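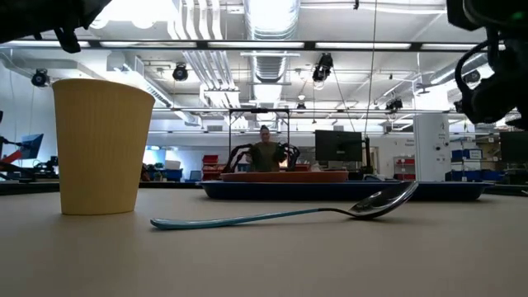
茶水角小报:一只杯子,一把长勺

这个月茶水角栏目的主角一共两样东西,一只纸杯,一把勺子。编辑部原本想写八月的新咖啡豆,豆子没到货,于是轮到它们上场。

先说杯子。土黄色,高身,杯口敞开,往杯底稍稍收窄,杯壁上有一道道浅浅的竖纹。读者如果觉得眼熟,那是因为大家的桌上多半都有过一只,有的还不止一只,有的已经长出了自己的生态系统。这种杯子是春天从 Daslow 订的,当时供货单上有三种颜色可选,白的太像医院,印花的太像生日会,最后选了这个说不上是黄还是棕的颜色。有同事称之为“牛皮纸色”,也有同事称之为“放了三天的奶茶色”,两派至今没有和解。

整箱到货时是1,005只。供货单上写的是一千只,多出来的那几只究竟是赠品还是数错了,Daslow 的客服回信说“请放心使用”,我们就放心使用了。到上个月底盘点,箱子里还剩867只,也就是说几个月下来用掉的并不算多,比茶水角历年的水平体面不少。去年同期我们用的是另一家的矮杯,消耗速度堪比复印纸,原因也不难猜:矮杯装不了多少水,喝完一杯懒得找刚才那只,顺手再抽一只新的。高杯的好处是一次能装够,坏处是容易碰倒。关于碰倒的问题,下文还会提到,因为键盘的维修费也是从茶水角的预算里出的。

再说勺子。勺柄是蓝绿色的,很长,勺头是亮闪闪的金属,亮到能映出天花板上的灯。勺子和纸杯摆在一起的时候,总有人问为什么要配这么长的柄。答案是:因为上一批勺子太短。

上一批勺子的事,老读者应该记得。那批是从 Kikomum 买的咖啡勺,小巧玲珑,放进高杯里刚好整根没入,连柄带头沉到杯底,只能用手指去捞,或者把水喝完再说。有一阵子茶水角最常见的风景,是一个成年人对着一杯热可可沉思。后来有人用筷子夹,有人用另一把勺子去钩,钩的结果通常是两把都在下面。Kikomum 的勺子本身没有毛病,配浓缩咖啡的小杯想必很好,只是我们没有浓缩咖啡的小杯,也没有浓缩咖啡机,采购的时候没有想到这一层。它们现在躺在抽屉里,需要舀酸奶的同事请自取,舀完请洗。

新勺子是从 Brorkska 买的,送货单上叫“长柄搅拌勺”,我们收到的时候发现它比预想中还要长一点。搅起来很顺手,不必把手伸到蒸汽里去,这是大家一致认可的优点。也有缺点:勺子插在空杯里的时候,整套东西重心偏高,谁的袖子经过一下,杯子就会带着勺子一起躺下。纸杯很轻,勺头是金属的,结局可想而知。试用期间发生过2起事故,一起泼在会议纪要上,一起泼在写会议纪要的人身上。

所以从这个月起,茶水角试行一个小规矩:勺子不插在杯子里,平放在杯子旁边。勺头朝上,碗口不要扣在桌面上,扣过的勺子再放进别人的杯子,道理上说不过去。勺柄朝着杯子还是背着杯子都行,有人建议统一朝向,讨论了大半个下午,没有结果,编辑部以为这样的结果最好。

米色的桌面也借这个机会说几句。浅色桌面的脾气大家都清楚,咖啡圈、茶圈、可可圈,凡是圆的它都爱留。用深色桌面的时候我们以为自己很爱干净,换成浅色之后才知道自己是什么样的人。擦桌子的布挂在水槽旁边,灰色的那块擦桌面,带条纹的那块擦杯子,条纹的那块最近颜色越来越接近灰色,请各位用之前看仔细一点。

关于纸杯能不能重复用,收到几封来信,在此一并回答。喝清水的杯子,当天接着用没有问题,很多人用到下班,杯口软了再换。喝过可可的杯子就算了,涮三遍之后倒进去的白水仍然有一股淡淡的童年味道。过夜的杯子一律不要留,茶水角的灯下午七点熄,熄灯后还在桌上的杯子,第二天早上会被收走,里面有什么都一起收走。上次有人在杯子里放了一枚备用钥匙,翻垃圾袋翻了很久,钥匙是找到了,袋子里的其他东西也都找到了。

还有来信问能不能在杯子上写名字。可以,用铅笔或者细头记号笔,写在竖纹上字会有一点抖,不影响辨认。请写真名或者大家认得的外号。写“别动”的杯子前后出现过好几只,每一只都有人动,因为每一个写“别动”的人都以为桌上那只是自己的。

长勺的清洗比较省心,冲一下,擦干,放回勺筒。勺柄靠近金属的那一圈接缝容易藏东西,尤其是拌过蜂蜜之后,请用指甲或者小刷子刮一下。小刷子是 Adams 的试用装,目前还没有人承认用过它,刷毛却已经弯了。勺子不要带回自己的工位。我们知道你会还,上一批勺子也都是这么说的。

最后是采购的事。纸杯短期内不补货,剩下的照现在的速度用到年底绰绰有余。勺子会再添几把,颜色还是蓝绿的,Brorkska 那边据说还有橙色,问过一圈,喜欢的人不多,反对的人声音很大。新咖啡豆如果月底前到,下期照常写豆子;如果不到,下期写糖罐,糖罐的盖子最近合不严,可写的内容不少。

勺筒里目前少一把长勺。拿走的同事请在午休前放回,放在纸杯旁边也行,平放。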